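Utdale puts off its merger vote again

Utdale council was due to vote on joining Trondthorpe in January. The vote has now been moved for a second time, and councillor Chepkoech Ondieki is tired of explaining why. 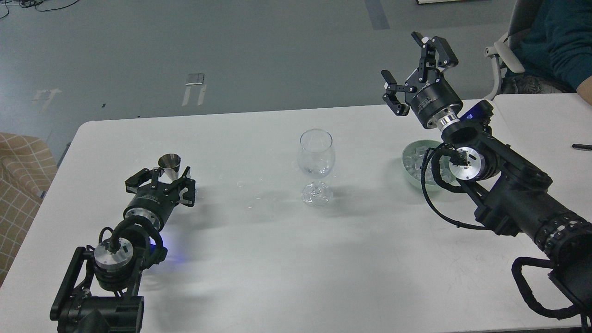
"Trondthorpe wants our answer before its budget," she says. "We want to see the budget first."

The sticking point is the Preltine road debt. Utdale would take on roughly 30 per cent of it.
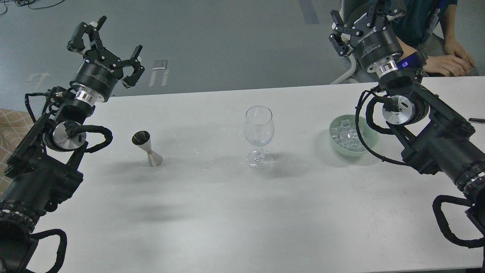

Who decides in the end? The provincial minister, once both councils have voted.

Ondieki would still favour a merger — with a cap on rates for 5 years. 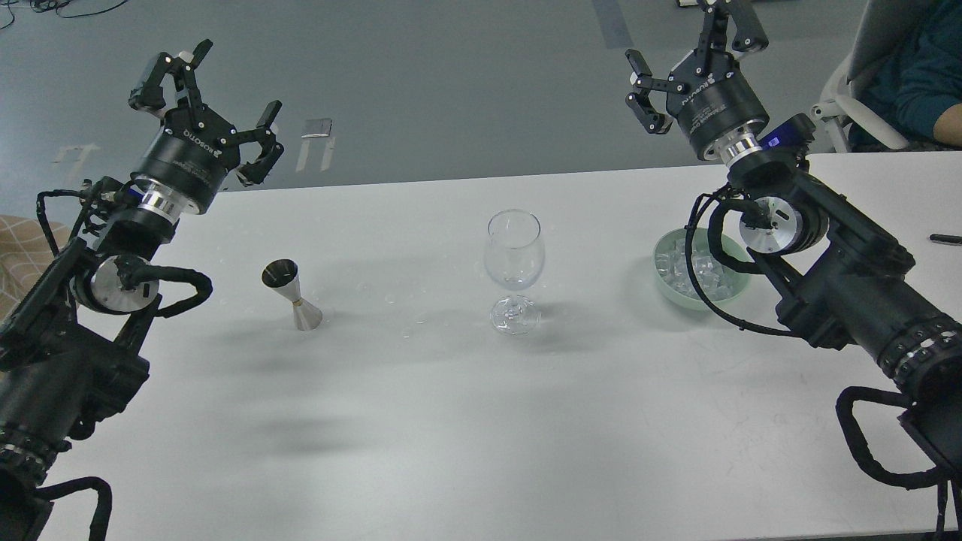

What residents say

A petition against the plan has 1,000 names. "I've read the comments," she says. "Most are about the library."

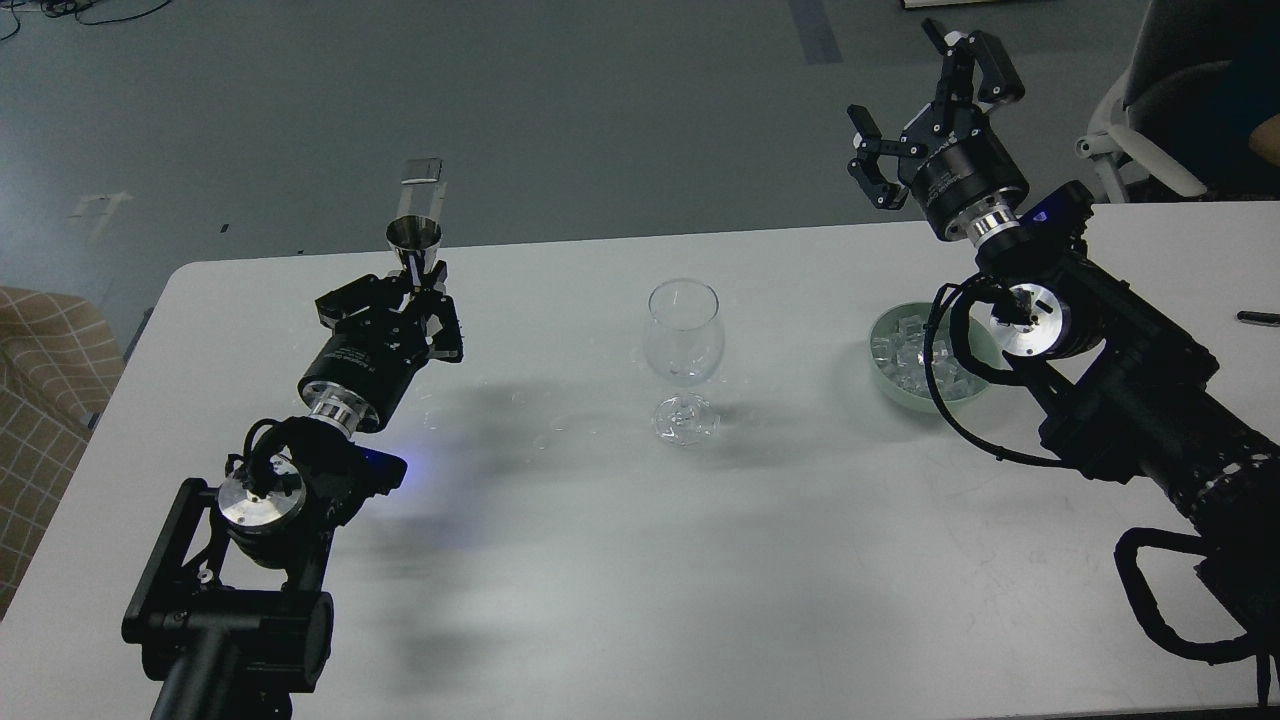 A jigger held upright over the table.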